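The Pen Cup

By the time the heating went off I had the planner down to one failing case, and it was the pen cup.

Kirulo was the name on our contract. They wanted a desk-tidying routine they could show in October, and they wanted it to work in simulation first, because their hardware was still in crates in Kennedy and nobody had signed for it. So I had a simulated table and a simulated arm, and a folder of tasks with plain names. Wipe table. Stack books. Marker in cup.

Marker in cup had 106 starting positions. It passed on all but 5 of them, and the same 5 every night. I knew their seeds by heart, the way you know the numbers of buses that don't stop for you.

I worked in the back room, over a shop that sold blinds. My wife had moved to Mulamis in the spring and I had kept the flat, but I didn't like eating there, so I ate at the desk. I had soup in a flask and I ran the failures one after another.

The first four were easy to explain. The marker was slipping in the grip on the way up, a degree or two, and by the time the arm got to the cup the planner was aiming a straight marker that was no longer straight. I added a check after the lift. The perception node looked again, worked out the new angle and passed it on, and the wrist made up the difference. Four passes. I wrote it in the log and drank some soup.

The fifth didn't slip. The fifth did everything right and then stopped.

I set the viewer to pause at the last step before the timeout and ran it again.
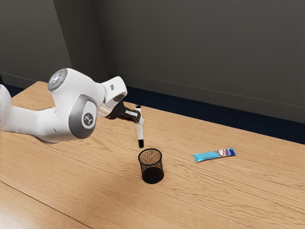
Seed five, held at the last step. The tip is just over the rim.

I looked at it for a good while. The marker was upright. It was over the cup. All the arm had to do was go down a little way and open its fingers, and it would not go down.

The log said the planner was still searching. It had found a path to the cup in no time and then thrown it away, and found another and thrown that away too. It did this 900 times and the clock ran out. Each path was marked as a collision, with no object named.

I turned on the collision shapes. The table was a slab. The wrapper was a thin flat box, off to the right and in nobody's way. The cup was a cylinder, and it was solid. Someone had swapped the mesh for a simpler shape to make the thing run faster, and the simpler shape had a lid on it. As far as the planner knew, there was no inside to the cup. I was asking it to push a pen into a post.

That should have failed on every seed. I went back through the ones that passed, and they were letting go early. The tolerance on the goal was loose enough that from most positions the arm could open its fingers above the lid and be told well done. Only the fifth seed started from a place where the sums came out a hair tighter, and so it was the only one that had tried to do the job properly.

I got up and walked to the window. It was raining on the loading bay. I thought about the four I had fixed that evening, and the log entry, and the message I had already half written to Kirulo.

The cup had come from the Rastum set, which we used for everything. I opened the history. The change was two years old and it had my initials on it. The note said, "simplified, good enough for now."

I remembered nothing about it. Two years ago I would have been working from the kitchen table, with the radio on, and somebody in the next room asking if I was nearly done. I expect I said yes.

It took twenty minutes to build the cup again out of a ring of small flat pieces with a base at the bottom and nothing across the top. I tightened the tolerance as well, and made the gripper wait until the tip was below the rim before it could let go. Then I started the whole set and turned off the viewer, as it ran quicker without.

The results came in down the screen. Most of them were red. The arm had never learned to go in, and it clipped the rim from one side and then from the other.

I deleted the message to Kirulo and wrote a shorter one. I said the earlier figures were wrong, and whose change it had been, and that I would need another fortnight. I sent it at ten past eleven.

Seed five had passed. I ran it once more with the viewer on and watched the marker go down into the cup, slowly, and the fingers come up without it. Then I rinsed the flask in the little sink and rang Mulamis, though it was late, and let it ring.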